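4. グリッパを付け替えて、台所シーンで見比べる

前の章で Katlow の起動とアームの読み込みまで済んでいるはずなので、ここからはいよいよ手先の話です。私がこのガイドの中でいちばん書きたかった章でもあります(なので少し長いです、すみません)。

使うグリッパは二種類。ひとつは Pollberg の平行グリッパで、二本の指がまっすぐ開いて閉じる素直なタイプ。もうひとつは Contreras の細身タイプで、先がすっと細く、狭いところに差し込むのが得意です。右腕に Pollberg、左腕に Contreras を付けるのがうちの標準の組み合わせで、この章もその前提で書いていきます。左右を逆にしても動きますが、設定ファイルの名前と実際の腕がずれてきて、あとで自分が何を見ているのか分からなくなります。私は一度それで午後をまるごとつぶしました。

コントローラは Undik です。ほかのコントローラとの比較は次の章に回します。

4.1 始める前に

・Katlow の本体は終了させておいてください。起動したまま手先モデルを差し替えると、見た目だけ新しくなって衝突形状は古いまま、という気持ち悪い状態になります。

・アームのモデルは左右とも読み込み済みで、手先は「なし」になっていること。

・Undik の通信ポートは 3000 番です。ほかの開発用サーバーを立ち上げっぱなしにしている人は、たいていここでぶつかります。先に止めておきましょう。

・作業用フォルダの名前に日本語や空白を入れないこと。Katlow は読んでくれるのですが、Undik のほうが黙ってこけます。エラーも出ません。

4.2 手先モデルを取り付ける

1. 作業用フォルダの下に hands という名前のフォルダを作り、Pollberg と Contreras のモデル一式をそれぞれそのまま置きます。中のメッシュだけ抜き出して置き直すのはやめてください。相対パスで呼び合っています。

2. Katlow の設定画面で「手先」を開き、右腕の欄に Pollberg を選びます。

3. 左腕の欄に Contreras を選びます。一覧に同じような名前が並びますが、末尾に slim と付いているほうです。付いていないほうは指の根元が太く、冷蔵庫の脇のような隙間に入れようとするとすぐ引っかかります。

4. 取り付け面のオフセットを入れます。Contreras は手首との間にアダプタが入るので、26 mm を足してください。Pollberg はアダプタなしなので、欄は空のままで大丈夫です。

5. 「衝突形状を再計算」を押します。画面がしばらく固まりますが、そっとしておいてください。連打すると計算が最初からになります。

6. 保存して、Katlow を起動し直します。

注意:オフセットを入れ忘れても、Katlow は何の警告も出しません。手首とグリッパがめり込んだまま、それなりに動いてしまうのが怖いところです。起動したら一度だけ手首のあたりまで寄って、部品どうしが重なっていないか自分の目で見てください。Femi Afolabi さんに最初に教わったのがこれで、いまでも私は毎回やっています。

補足:グリッパの重さは、モデルに入っている値をそのまま使います。「比べるんだから重さは揃えたほうが公平では?」と思って揃えたことがあるのですが、そうすると手首の揺れ方まで似てしまって、何を比べているのか分からなくなりました。揃えないほうがいいです。

4.3 Undik とつなぐ

1. Undik を起動して、接続先に Katlow を選びます。

2. 制御周期を 50 Hz にします。もっと速くもできますが、描画を出したまま速くすると、私のノートパソコンでは画面のほうがついてこなくなりました。描画を切ってまとめて回すときだけ上げればいいと思います。

3. 左右それぞれの腕に「手先の開閉」チャンネルを割り当てます。ここで左右を取り違える人が本当に多い! 画面の左右はロボット自身から見た左右です。ロボットの正面に回り込んだカメラで確認していると、きれいに逆になります。

4. 割り当てたら、右手だけ「開く」を送ります。指が開いたら成功。左手が動いたら取り違えです。3 に戻ってください。

5. 左手でも同じことをします。Contreras は開く幅がもともと小さいので、遠くから見ていると動いたのかどうか怪しいです。Undik の数値表示と見比べるのが確実。

注意:接続に失敗したとき、Undik は自動で 9 回まで再接続を試みます。その間に手で「接続」を押すと、順番待ちが二重になって、つながった瞬間に古い指令がまとめて流れてきます。シミュレーションなので何も壊れませんが、腕がばたばた暴れてかなり心臓に悪いです。終わるまで待ちましょう。

4.4 台所シーンで構えの姿勢をつくる

やっと台所です。シーン一覧から台所を選ぶと、冷蔵庫に向き合った位置にロボットが出てきます。物を触らせる前に、まず構えの姿勢を決めて、左右のグリッパの見え方を比べておきます。つかむ、つかまないの前に、そもそもカメラから指先がちゃんと見えているかどうかが大事なんです。

1. 視点を「本体カメラ」に切り替えます。

2. 左腕を前に伸ばして、手先を冷蔵庫の下のほうへ持っていきます。

3. 右腕は立てたまま、指を開いておきます。

4. この姿勢を保存します。名前は自由ですが、私は ready_kitchen にしています。

5. 本体の位置や向きを少しずつ変えながら、気になったところで静止画を残します。画角はいじらないでください。 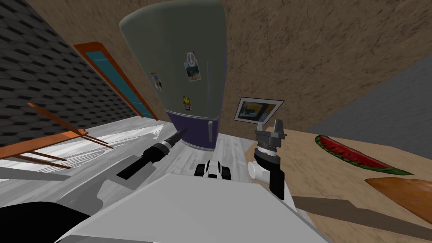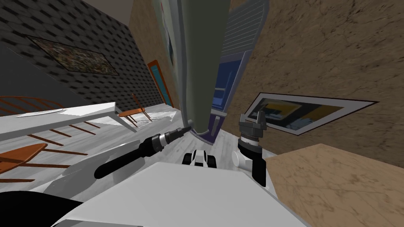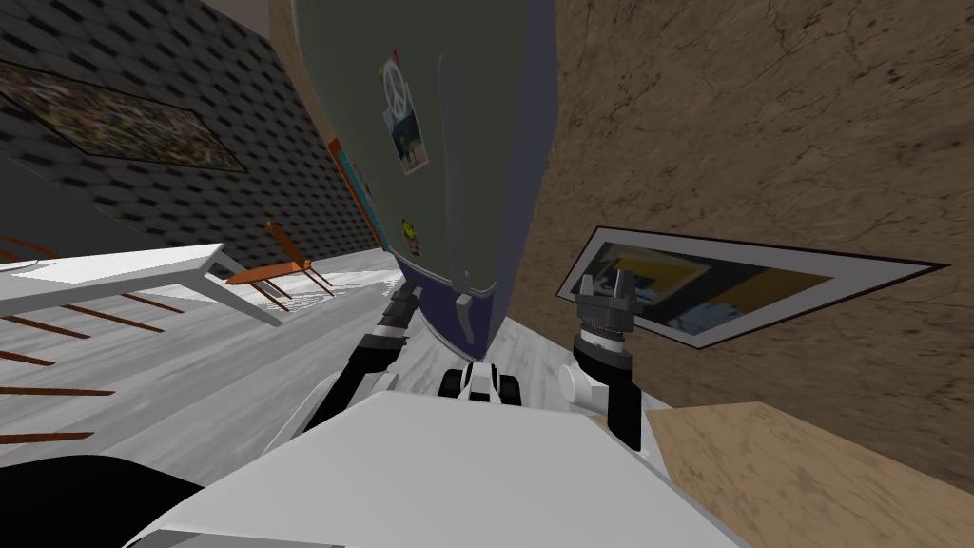 どれも、右手の二本指を上向きに開いて左腕を伸ばした構えです。

見え方の良し悪しを判断するときは、指先そのものより、指先とその後ろにあるものとの差を気にしてみてください。暗い色の手先は、明るい床が後ろにあればよく見えるのに、暗い扉や影に重なったとたんに輪郭が怪しくなります。灰色の指も同じで、似た明るさの壁の前では開き幅が読みにくくなります。モデルの色を派手に塗り替えたくなる気持ちは分かりますし、私もピンクに塗りました。とても見やすかったです。見やすかったのですが、ピンクの指で調整した検出の設定は、色を戻したらほとんど使い物になりませんでした。

補足:本体カメラの画像では、壁や家具がかなり斜めに写ることがあります。比較のときだけ水平に補正したくなりますが、補正するなら全部の画像に、しないなら全部しない、で統一してください。補正前と補正後が混ざった記録ほど読み返しにくいものはないです。私は補正しない派。Faizal Ong さんは補正する派で、この点についてはまだ決着がついていません。

4.5 同じ動作をさせて比べる

構えが決まったら、左右に同じ仕事をさせてみます。同じといっても腕の左右は違うので、片方が終わったら構えに戻し、手先を入れ替えてもう一度、というのが本来のやり方です。面倒ですよね。でもここを省くと、グリッパの差なのか腕の届きやすさの差なのか、あとから切り分けられません。

1. ready_kitchen を呼び出します。

2. 腕をひとつ選び、目標までまっすぐ近づけます。目標は最初のうちは動かない物にしてください。冷蔵庫の脚もとでも、壁際でもかまいません。

3. 触れる手前で止めて、手先と目標の隙間を Undik の数値で読みます。

4. ゆっくり触れさせ、接触が出たときの手首の角度を記録します。

5. 構えに戻します。

6. 同じことをもう一方の腕で。

7. Katlow を終了し、手先を左右入れ替えて、4.2 の 4 からやり直します。オフセットも入れ替えるのを忘れずに!

注意:2 で近づける速度は必ず揃えてください。Undik は前回の速度を腕ごとに覚えているので、左だけ速いまま、ということが平気で起こります。始める前に左右の速度欄を見る癖をつけましょう。

注意:Pollberg を開いたまま狭いところへ近づけると、目標より先に指の外側がどこかに当たります。接触の数値だけ見ていると「おっ、届いた」と思ってしまうのですが、当たっているのは冷蔵庫の側面だったりします。接触位置の表示を必ず出しておいてください。表示メニューの「接触点」です。

補足:逆に Contreras は、当たってほしいときにするっと脇を抜けます。細いので。目標の真ん中を狙っているつもりでも、少しずれただけで空振りになるため、最初は狙いの許容幅を広めに取ってもいいと思います。

4.6 まとめて回す

手で何度か試して手応えがつかめたら、描画を切って自動で回します。

1. 記録したい項目にチェックを入れます。私が必ず入れるのは、隙間、接触位置、手首の角度、それに指の開き幅です。全部にチェックを入れるとログが重くなりすぎて、開くのに待たされます。

2. 試行の数を決めます。うちでは左右あわせて 3000 以上を目安にしています。少ないと、たまたま引っかかった試行の影響が大きく出ます。

3. 乱数の種を固定します。手先を入れ替えたあとも同じ種を使ってください。

4. 「描画なしで実行」を押します。

5. 終わったら、ログのファイル名に手先の組み合わせを書き足します。日付だけの名前は、翌週の自分にはただの暗号です。

注意:途中で Undik の窓を閉じると、Katlow は指令が来ないまま最後まで回り続けます。しかも「完了」と出ます。ログを開いたら開き幅がずっと同じ、というときはまずこれを疑ってください。八月の暑い盛りに、夜どおし回した結果がまるごとこれだったことがあり、朝からアイスを食べながら回し直しました。

4.7 うまくいかないとき

グリッパが表示されない
モデルのフォルダを置く場所が違っているか、メッシュを動かしてしまっています。4.2 の 1 へ。

指が片方だけ動く
Pollberg で起きやすい症状です。二本の指は連動の設定でつながっているのですが、古いモデルを上書きするとこの設定だけ残らないことがあります。hands の中の Pollberg をいったん消して、置き直してください。上書きはだめです。

手首が小刻みに震える
制御周期と Katlow の計算の刻みが合っていません。Undik 側をいじる前に、描画を切ってみて震えが止まるかどうかを見てください。止まるなら、パソコンが追いついていないだけです。

構えを呼び出すと腕が本体に当たる
姿勢を保存したときと手先が違うときに出ます。手先を入れ替えたら、姿勢も別名で保存し直すのが安全です。私は ready_kitchen のあとに swap と付けています。

本体カメラの絵が真っ黒
カメラが胴体の内側に入り込んでいます。取り付け位置の欄を既定値に戻し、それから少しずつ前へ出してください。一気に動かすと、今度は自分の肩しか写らなくなります。

静止画が保存されない
保存先のフォルダを自分で作っておかないと、Katlow は保存したふりをします。stills という名前のフォルダを作業用フォルダの直下に作り、もう一度保存してみてください。

次の章では、手先の組み合わせはこのまま固定して、コントローラのほうを差し替えます。ready_kitchen の姿勢はそこでも使うので、消さずに残しておいてくださいね。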